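Packing soft goods with hand grippers: notes from the bench

Last revised 4th June

These notes are for packers at Dhillon who have moved from packing by hand to packing with the hand-held grippers. The arms on the Litcombe line are trained on recordings of this work, so the way a packer picks up a slipper in a spare room is the way an arm will try to pick it up later. Akash Goel maintains the settings sheet. Corrections go to him.

Surface

A bed works as a packing surface if it is firm enough to hold the box still. Pull the cover reasonably flat in the area between the items and the box. It doesn't have to be perfect, and wrinkles farther out can stay. Small items sink into quilting, and a jaw that goes in low will pick up a fold of cover along with the item. If this happens, open the jaws fully, lift clear and start the pick again. Do not shake the fabric loose.

Leave other bedding where it normally lives, provided it is clear of the box opening. Rooms do not need to be emptied before a session.

Box

Fold the flaps so they don't close over the opening. A flap that stands up inside one end is acceptable if there is room to lower an item past it. Torn corners are acceptable. Replace the box when a wall no longer stays upright.

Plush and fleece

Close on the thickest part of the item and stop when the pads stop moving inward. Fluffy material hides the pad edges, so judge the grip by whether the item turns when lifted, and ignore how deep the jaws look. Bring the item to the near side of the box, pause, then go over the wall. The pause is the step most new packers leave out. Morfudd Gwynne timed the difference over a full shift and found no loss in finished boxes.

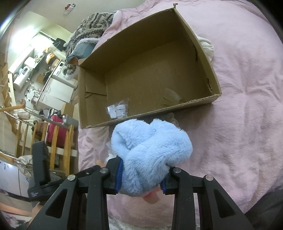
Flat and thin pieces

Pick these up by an edge, with the piece standing between the two pads. A flat piece lying tight against fabric has to be tipped up first: press one finger down beside the edge, let the edge rise, then close. Wide pieces should be held off center if that keeps the wide end out of the way of the jaws.

Scrunchies and lace trim

1. Separate scrunchies that are touching before lifting either one. Lace catches on lace.
2. Grip the gathered fabric and keep the pads off the trim.
3. An open ring can be taken from one side only. Do not put a finger through the ring.
4. Bunched ones need a second look before closing, particularly where the lace has folded under.

Two grippers on one cover

Two can be worked over the same cover if each has its own approach. One comes from the near edge and handles loose items. The other stays by the box. Agree on this before starting, and keep the arms from crossing over the opening. If both reach for the same item, the one nearer the box has it.

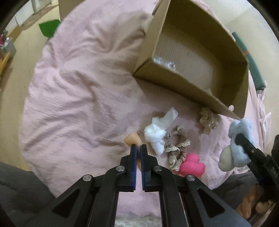
Plush items go in after the small pieces when the box is shallow. In a deep box the order makes little difference, and the sheet no longer specifies one.

What has changed on shift

The old target was 630 items a shift, checked at the end of the day. It was dropped in August. Recorded work is now checked in sets of 24, and a set with a dropped item is kept, provided the packer picks the item up again in the same take. Discarding drops was a mistake in the first version of the procedure — the arms then had no recordings of recovery to learn from.

Hand strain has moved. Packers report less in the fingertips and more in the wrist and forearm, mostly from carrying the weight of the gripper out in front. Duygu Yurt's advice is to rest the elbow against the side between picks and to change hands every eight picks if you can work with either. Breaks are still on the Zolden schedule and are taken off camera.

Jobs have moved as well. Four packers now spend part of the week on the Litcombe line clearing stuck items, work that pays at the setter's rate. Santosh Shakya runs the training for it. Hand packing continues for glass and for anything with loose beads, and there is no date for changing that.

Pad care

Wipe the blue pads with a barely damp cloth at the end of each shift. Lint from fleece builds up along the lower edge first. Check the screws for play at the same time and report a loose one before the next session. Spare pads are in the Flidach drawer, second from the bottom.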